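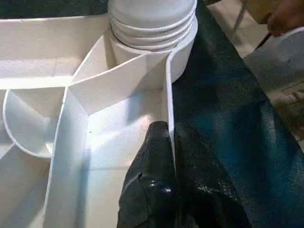
Hoarau Pallance 20 Stage Amplifier

Single-channel valve guitar amplifier head, 20 watts, for rehearsal, club stages and recording. Built to order at the Irnby workshop.

Overview

The Pallance 20 is the smaller of the two heads in the Hoarau range. It has one channel, one input and a single gain stage that can be pushed into overdrive without a pedal in front of it. The circuit was drawn up by Wanting Du and has been revised once, in July, when the value of the bright capacitor was lowered to take some of the edge off single-coil pickups. Heads with the revised circuit start at serial number 978.

Players in loud bands with a drummer should find 20 watts enough for a small or medium room. For larger stages, use a microphone on the cabinet or take the line output to the desk. The line output is taken after the output transformer and has fixed filtering. It is meant for monitoring and for front of house - it doesn't replace the speaker load, and a cabinet must be connected whenever the amplifier is out of standby.

Controls

Front panel, left to right: input, gain, bass, middle, treble, presence, master, standby, mains.

The tone controls interact. Turning the middle fully down lowers the overall level by a noticeable amount, which can be made up on the master. With gain below halfway the amplifier stays clean with most pickups. Above halfway the low end thickens, and players using drop tunings may want less bass than they are used to.

Rear panel: mains inlet, fuse, two speaker outputs, impedance selector, effects send and return, line output, footswitch socket.

Specification

Output power: 20 W into 4, 8 or 16 ohms
Output valves: two EL84, cathode biased
Preamp valves: three ECC83
Effects loop: series, valve buffered
Weight: about 10 kg
Mains: 230 V, fixed
Covering: black or oxblood vinyl
Footswitch: loop on/off, supplied

Valves and servicing

The output stage is cathode biased, so no bias adjustment is needed after a change of output valves. Fit them as a matched pair. Allow the amplifier to cool before removing the rear grille. Inside the chassis there are voltages that stay dangerous after the mains lead has been removed, and internal work should be left to a qualified technician.

Replacement fuses must be of the type printed beside the holder. If a second fuse blows soon after the first, send the amplifier in.

Repairs are handled by Darcy Hoani. Please give the serial number and say which cabinet was in use when the fault appeared.

Matching cabinet

The Derkska 1x12 cabinet is sold separately. It is closed at the back, rated at 60 W and wired for 8 ohms. Two may be used together with the selector set to 4 ohms.

Ordering

Current build time is 10 weeks from deposit. Covering can be changed up to the point where the sleeve is cut. Heads wired for other mains voltages are quoted separately - ask Bronwyn Sutcliffe at the workshop before paying a deposit.

Guarantee: two years on parts and labour, 90 days on valves. Transferable to a second owner with the original receipt.

Page revised October 2026.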